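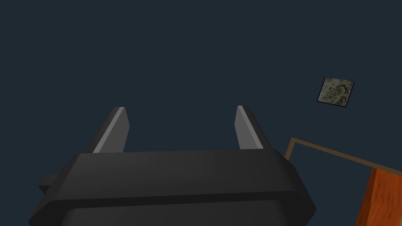
Unit 402 walkthrough — Escobar building
Done by: Inmaculada Bustamante
Thursday, started 8 am
OK = fine, FIX = needs work, N/A = not in this unit

ENTRY
Front door closes and latches — OK. Sticks a little at the top.
Deadbolt — OK
Peephole — FIX. Painted over again. Scrape it.
Hallway smoke alarm — OK, tested. Label on the back is unreadable so I can't tell the age. Put it down for replacement anyway.

KITCHEN
Outlet by sink trips on test — FIX. Test button does nothing. Electrician, this week. Taped it off for now.
Stove burners light — OK, all of them. Back left is slow.
Anti-tip bracket — FIX. Missing. Same as last March, still not ordered??
Under sink — old stain, dry to the touch today. Check again in 20 days.
Fire extinguisher — OK. Needle in green, tag current. Bracket is loose tho, one screw.

BATHROOM
Fan — runs, loud. Held tissue to it and it barely sticks. Clean the cover first, then see.
Hot water at tap — let it run almost 6 minutes before it got warm. FIX. Ask Reditz if the recirc pump is on a timer.
Toilet rocks — FIX. Shim or new bolts.
Grab bar — OK, put my full weight on it.

BEDROOM
Window opens far enough to get out — OK
Window lock — FIX. Left one spins freely.
Closet light — N/A
Carbon monoxide alarm — OK. It's plugged in behind the dresser, moved it to the outlet by the door. Tenant please leave it ther.

BALCONY
Railing — OK at the wall, slight wobble at the corner post. Not going to call it a pass. FIX before anyone uses it, door note left.
Drain — leaves. Cleared.

COMMENTS
Railing and kitchen outlet first, evrything else can go on the regular list. Drarkon still has the key for the balcony storage, need it back or a copy made.
Weltau quoted the anti-tip brackets for the whole floor, quote is in the office tray. Somebody sign it please.
Tenant asked about the radiator noise. Didn't hear it while I was there — heat was off. Will come back in the evening.
Re-inspect when railing is done, call me first.

I.B.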